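Sodthorpe Wire Mesh Tray — large

Rectangular, rolled rim, mesh sides. For toys, craft stuff, hats, whatever piles up by the door. Part of the Lokdale storage range from Fandstead.

Length 62 cm. Holds up to 10 kg. Wipe clean, dont soak.
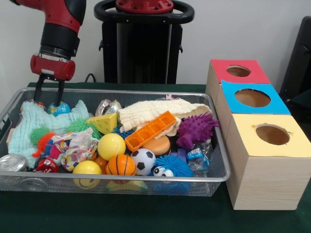
Can I stack two of them?
Only with the Nurmi corner clips, sold separately. Without clips the top one slides.

Back in stock since December — more than 200 went out last time so the small size is still on backorder. Large only for now. Ships flat in its own carton, no assembly, felt pads in the bag taped underneath. Stick the pads on before it goes on a wood table.

Returns within 30 days, unused, with teh carton. Scratched rim on arrival? Send a photo and the order number, we'll swap it.
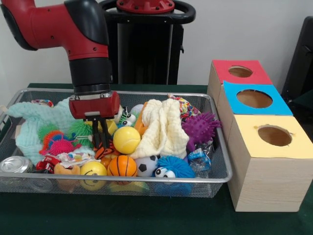
Large tray filled with soft toys and balls, muslin cloth over the rim.

Item no. 178. Lids not available in this size.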